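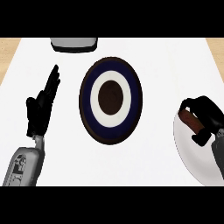
Automation at work: two-armed plating cell going in, who's been through it?
Forum: Kitchens, Canteens & Catering

tongs_and_tea
Hi all, long time reader, hardly ever post. I work the day shift at a production kitchen that does meals for worksites and a couple of aged care homes. Cudura, the mob who own us, have decided that one of our plating lines is getting a two-armed robot, the sort with proper black fingers on it and not just a pincher. There are 8 of us on that line at the moment.

We had the briefing in March. They've been working it all out in simulation first, so what we've seen so far is renders on the lunchroom telly, with the arms over a white table and a couple of plates. The slides were big on "freeing up the team for higher value tasks" and very light on what those tasks are. I asked and got told it was "evolving".

I'm not against it. My wrists are shot after nine years of portioning and I'd be happy to never turn another sausage. But I'd love to hear from people who've already had one of these land in their kitchen. What changed for you? Hours, breaks, who you stand next to, anything really.

brinebucket
We got a Woro cell over a year ago, one arm though, so grain of salt. Nobody on our line was let go but two people who left weren't replaced, and you can work out the rest of that yourself. The biggest change for me was the pace. A person slows down a bit after lunch and everyone slows down with them. The arm doesn't, so whoever is feeding it trays can't either. My advice is get the feeding job put on a rotation before it starts, in writing. We do 20 minutes on and then swap, and it took us months of whingeing to get that.

tongs_and_tea
That's really useful, thank you. Rotation hadn't come up at all. I'm writing that one down!

quietcarbs
Gonna disagree with brinebucket a bit. Ours made the job better, full stop. I used to go home smelling like the fryer with my shoulders up round my ears. Now I do set-up, checks and the fiddly diets, and I've learned to reset the thing myself. Got a bump in pay for it too (small, but I'll take it). I think a lot depends on whether they train the people already there or bring in a technician and leave you wiping benches.

brinebucket
Fair enough, and I'm glad it went that way for you. But how many of your crew got the training? With us it was one bloke per shift and everyone else got the benches.

quietcarbs
Three out of the line. So yeah, point taken. The other ones did get offered it later but by then the pay bump had dried up.

maplehash
Canadian chiming in, hospital kitchen. Can I ask what the robot is supposed to be doing exactly? Ours was sold to us as "plating" and in practice it put one item on one plate, and we did the other five things. If it's only placing the protein then you still need hands for gravy, veg, garnish, lids and labels. Management tends to count the whole plate as automated and staff it that way.

tongs_and_tea
Good question, and I went back and had another look at the renders at lunch to be sure. What they've shown us is just the one brown thing, a sausage as far as I can tell, with the right hand doing the business over a white plate. There's a fancier plate in the middle of the table, navy and white rings with a brown centre, like a bullseye. Very clean white table and loads of elbow room. 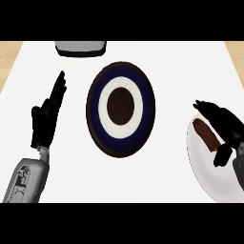
Meanwhile our real bench has a heat lamp, the label printer, somebody's thermometer and a stack of lids that falls over if you look at it. We do over 200 trays before morning tea. So I did say to the project lead, where does the printer go? She wrote it down, to be fair to her. I think they're keen to hear it, they just haven't stood there at 5 am.

maplehash
Okay, so it's early days if that's what they're showing. That's a good time to be a pain in the neck. Once the steel is bolted to the floor nobody moves a printer for you. Ask who's cleaning the hands between allergens, too. Ours wear a kind of glove and changing it takes longer than anyone budgeted for. That job landed on the dish pit with no extra hours.

sparky_lentil
Maintenance side here, other end of the stick. I look after two Agbeko cells in a bakery. Simulation is the right place to start and I wish more sites did it, so I wouldn't knock them for a tidy table. You get the reach and the timing sorted with no one's fingers nearby. What catches people out is the food. A modelled sausage behaves itself. A real one is greasy, comes out of the tray stuck to its neighbour and is a slightly different shape every time. We had weeks of me standing there with a spatula.

One more thing: find out who is allowed to press stop. Sounds silly, but at our place the staff were nervous about stopping the cell because it logged every stop against the shift. People were reaching round it to fix a crooked bun. Get them to say out loud that anyone can stop it and no one gets a talking to.

quietcarbs
Seconding the stop button thing, and I don't agree with everyone on here usually haha

crustpunk
I'll be the grump. All this about rotations and printers is rearranging the furniture. They're not spending that kind of money so your wrists feel nice. Eight people on the line now, give it two years and it's four, and the four are knackered. I've been through it at a Vuvumik site packing salads and I don't care how friendly the project lead is.

tongs_and_tea
I hear you, crustpunk, and a couple of the girls on my line would say the same. I did ask straight out about numbers and the answer was no forced redundancies for the first stage. I couldn't get anyone to tell me how long the first stage goes for.

crustpunk
Well there you go.

brinebucket
Get the dates in writing as well then. And join the union if you haven't, even if it's just for the person who comes to meetings and isn't scared of your manager.

sparky_lentil
For what it's worth crustpunk, our bakery put on more people after the second cell, but they were night packers on worse rosters. So you're both a bit right.

tongs_and_tea
Okay, I've got a list going for the next meeting: feeding rotation, who gets trained and whether the pay goes with it, glove changes, stop button, how long stage one lasts, and where the flaming printer goes. They've given us 60 minutes including the sandwiches so I'd better talk fast. Will come back and post what they say.

maplehash
Put the training one first. Mine ran out of time before they got to it.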